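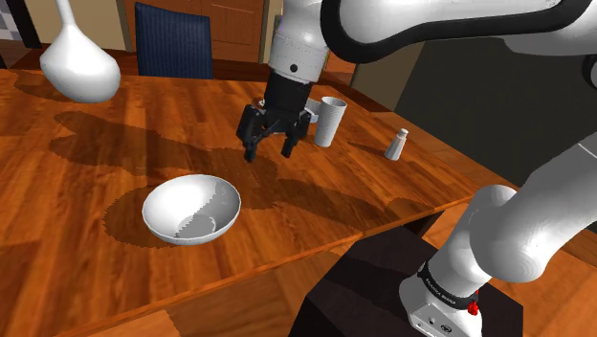 What is the Horstead lake ice project trying to find out?

We want to know how the winter ice on Horstead Lake grows and thins from one week to the next, and how much the snow sitting on top of it matters. Snow is a wonderful blanket, you see, and a lake under deep drifts can make surprisingly little ice even in a bitterly cold January.

How do you measure the ice?

We drill a narrow hole, drop in a hooked tape and read off the thickness — old-fashioned, but it works beautifully. There are 30 holes on the main line, running from the Cordeiro boat landing out toward the middle, and we visit them every week the ice is safe. We also leave strings of small temperature sensors frozen in place, which keep us company (so to speak) all night long.
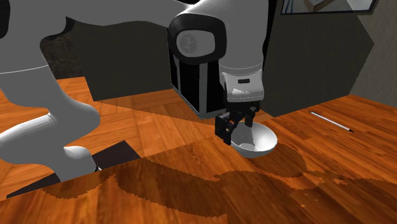 How far back do your records go?

The weekly readings are fairly young, but we've been lucky enough to inherit 186 freeze and thaw dates from the old Zedard ferry logs, and we're still typing up the margin notes. Some of the handwriting is a real puzzle!

Can I come along on a field day?

We'd love to have you. Please write to the Zekevier field station first so we can find you boots and a float suit, and dress much more warmly than you think you need to. The walk out is about 800 yards, and the wind has nothing to stop it.

Can I use your data?

Please do. The readings are free to download, and all we ask is that you mention the project and let us know what you make of them.

Page last updated January 14, 2021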